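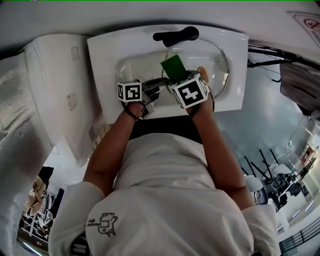 The Sink, Mostly
16 May 2020
By Natalina Negri

We use cookies to remember your preferences. By continuing to browse you accept our cookie policy.

I have been told many things about cleaning a sink and I believe very few of them. This gallery page has been promised to readers of the Percombe house notes ever since October, when I wrote a grumpy paragraph about sponges and received more mail about it than about the whole of the kitchen series. So, a page about the sink. It's a small subject and I intend to keep it small.

My position going in was that a white sink needs a sponge, water, a bit of soap and somebody willing to bend over it. Serena D'Amico, who edits these pages, thinks I'm being stubborn. She owns a spray called Sosen, which comes with a leaflet in 11 languages and a promise to "renew" the surface. Renew it into what? I read the English section twice and still couldn't tell you.

Green sponge, full basin.
The water is clear and the sponge is tilted up inside it. There are people who will tell you the color of a sponge says how rough it is. Maybe within one brand. I have bought green ones that wouldn't lift toothpaste and green ones that took the shine off a pan, so I try a new sponge on the underside of something first.

Right side of the basin.
The small tan oval is likely a bar of soap. I like bar soap and I dislike where everyone keeps it. Left against the side of a sink it goes soft underneath and leaves a film, and then you are cleaning up after the thing you clean with. Graziella swears by a slotted dish. I had one for two years and scrubbed the slots with a toothbrush every other week, so I'm not sure what I gained.

The black faucet handle, at the back.
I remain unconvinced by black fittings. They're handsome in a showroom. At home, with our hard water, every drop dries to a pale dot, and the base of the handle is where they gather. Vitalii Semeniuk wrote in to say that a dry cloth after each use fixes this completely. I'm sure it does. I would like to meet the household where it happens after each use.

The metal ring.
Thin, easy to ignore, and in my house the first part of any sink to look bad. The usual advice is vinegar and baking soda together, which gives you a pleasant fizz and not much else once it settles down. I use the corner of the sponge and go around twice — slower than the fizz, and less fun to watch.

Long sleeves.
White ones, too. My own rule is to push them up past the elbow, and my own habit is to forget until the cuff is soaked.

A word on the Sosen, as I did promise Serena a fair trial. I used it on one half of my sink and plain soap on the other, then asked Noemi Bellini to say which was which. She picked the wrong half, and quickly. Serena says one sink proves nothing, and she may have a point there, but I'm not buying a second bottle to find out.

Letters about faucets are welcome. Letters about lemon juice I have already received.

Contact Percombe | © 2020 Percombe | Back to top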